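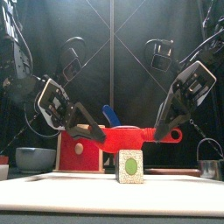 Figure 1. Red toy assembly and small speckled cube on a white tabletop.

Toy Lending at the Flekdale Branch Library
Student project report
September 21, 2022

1. Background

The Flekdale branch has lent toys and games to families since the old reading room was turned into a children's area. The toys are kept in clear bags on open shelves behind the desk. Our group was asked to find out how often the toys go out, which ones come back with parts missing, and what the branch could change without spending much money.

2. Method

We used the checkout records for one year, ending in February. Names and card numbers were removed before we got the files. We also gave a one-page survey to parents at the Saturday story hour. The Skesolby branch let us look at its shelf labels and return forms so we could compare.

3. Results

The collection has 300 toys. They were checked out 2,425 times during the year. Building sets and wooden puzzles went out the most. Board games for older children went out the least, and several did not go out at all.

Missing parts were recorded on 37 returns. Most of these were puzzles and sets with many small pieces. The Flekdale form only has a box for "complete" or "not complete," so we could not tell which parts were lost. The Skesolby form has a line for writing in the part.

Parents who filled out the survey mostly wanted longer loans. Two weeks was described as too short, mainly by families who come in by bus.

4. Recommendations

Extend the loan period to three weeks. Add a parts line to the return form. Put a printed parts list inside each bag. Move the board games to the shelf by the teen section and check the numbers again next year.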